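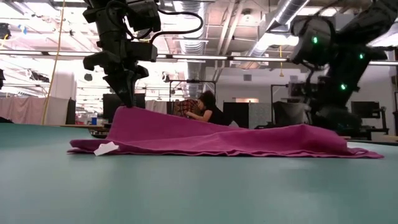

Pink cloth on the worktable, left part up in a peak, rest in loose folds.

TEXTILES 1, WEEK 4 NOTES
Cloth: grain, drape, creasing, shrinkage
Notes by Neema Mussa. Typed up fast after class, tell me if something is wrong

Reading for this week: Tsoukalas handout, all of it except the dye section. Dye comes in week 7.

1. Where we left off

Fiber -> yarn -> cloth. Three separate levels, people keep mixing them up in the homework. Cotton is a fiber. Satin is a weave. "Cotton satin" makes sense, "is it cotton or satin" doesn't. Linen is a fiber (flax), but shops also use "linen" for sheets and towels of any kind, and "linen look" for anything with a slubby yarn. Read the label.

Staple = short fibers, have to be spun. Filament = long, continuous. Silk is the only natural filament you'll meet in this course.

2. Plain weave, grain

Warp runs the length of the loom, under tension. Weft goes across. Plain weave is over one, under one, next row opposite. Most interlacings you can get in a given area, so the yarns hold each other in place.

Selvage: the finished edge, parallel to the warp. If the selvage is still on your piece you know the lengthwise grain and you're done. If it's been cut off:
- pull gently both ways. Less give is usually warp
- unravel a thread from each side. Warp yarn often has more twist
- hold up to the light, warp is often more evenly spaced
- still not sure, write "unknown" on the tag. Do not guess, the shrinkage numbers are useless if the direction is wrong

Bias = 45 degrees to both. Stretches a lot even when neither yarn stretches at all, the little squares turn into diamonds. Same reason a dish towel pulled by two opposite corners goes long and thin.

3. Drape

How cloth hangs under its own weight. Two things fight: weight pulls down, stiffness resists bending. Heavy and limp drapes well, light and stiff stands out from the body. Organza weighs next to nothing and still sticks out like paper.

Stiffness depends on
- yarn thickness (this is the big one)
- how tight the weave is
- finish. Starch, sizing, resin
- fiber

The cantilever test: strip of cloth, slide it slowly off the edge of a platform until the tip sags down to the marked angle, read off the overhang. Long overhang = stiff. Do both directions, face up and face down, and average the face up/face down readings but NOT warp and weft together. Shota asked why not. They're different properties and the average of them describes no real direction in the cloth.

Humidity matters. Condition the strips overnight in the cabinet. Last year's group skipped it and their cotton numbers went all over the place.

4. Creasing and recovery

Fold a fabric, press, let go. Some comes back by itself, some stays.

What's going on inside, for cotton and linen: the cellulose chains are held to each other by hydrogen bonds. Bend the fiber, some of the bonds break, chains slide, new bonds form in the bent position. Now the bent shape is the comfortable one. Water loosens the bonds again, heat helps, so damp + hot + flat = ironing. A dry iron on bone dry linen does very little, you just get tired.

Wool: springs back, fiber is crimped and elastic. Hang a jacket in a steamy bathroom. Polyester: hardly takes up water, so recovery is good in daily wear, but go hot enough and you set the crease for good. Pleated skirts are made that way.

Crease recovery angle: small specimen, folded in half under a weight, weight off, wait, measure how far it has opened. 180 would be perfect recovery. 0 means it stayed shut. Use tweezers, skin is damp and warm.

Resin finishes ("easy care", "non iron") put in cross links between the chains so they can't slide. Price you pay: weaker fabric, tears easier, abrasion is worse. Ask anybody with non iron shirts what the collar fold looks like after a couple of years.

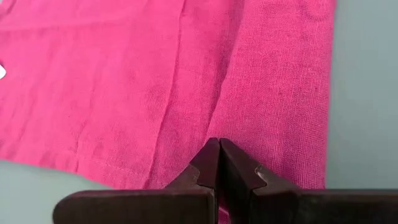 5. Shrinkage

Three kinds, all get called "it shrank":

Relaxation. Cloth was stretched during weaving and finishing and dried that way. First wash lets it go. Mostly in the warp, mostly the first time.

Swelling. Yarn takes up water and gets fatter. A fat weft means the warp has a longer trip over and under it, so the cloth pulls in lengthwise.

Felting. Wool only (and other animal hair). Scales on the fiber let it travel one way, not back. Needs moisture, rubbing, usually heat. No undo.

Formula: (before - after) / before x 100. Answer in percent. Negative means it grew, and knits do that, so don't "fix" the sign.

Worked one from the board: marks set 300 mm apart. After wash and dry, 12 mm lost in the warp. 12 / 300 x 100 = 4 percent. For curtains that is a lot. For a napkin who cares.

Marking: indelible pen or sewn thread, well in from the cut edges becuase the edges fray and then your mark is gone. Lay the piece flat, smooth out the wrinkles but don't stretch. Measure at the same spots before and after.

6. For the practical

Pairs are on the door. Miyuki and Kohei swap with each other, otherwise as posted. Bring scissors that cut, and a pencil. Cut along a thread, pull one out first if you can't see the line. Wash is 30 degrees C, normal cycle, dry flat. Nothing goes in the tumble dryer, the dryer part is in July with the knits.

Tag each piece: initials, fiber if known, grain arrow, before or after. The arrow gets forgotten every year.

7. Homework

a) Find one garment at home that has lost its shape. Which of the three kinds of shrinkage, or is it stretching? Half a page.
b) Explain in your own words why a bias cut skirt hem has to hang overnight before it's evened up.
c) Redo the worked example for a 4 mm loss in the weft. One decimal.
d) Optional: why does a linen shirt crease worst at the elbow? Think sweat, then section 4 again.

Hand in on paper, name at the top, stapeled. The week 3 sheets are in the tray by the sink.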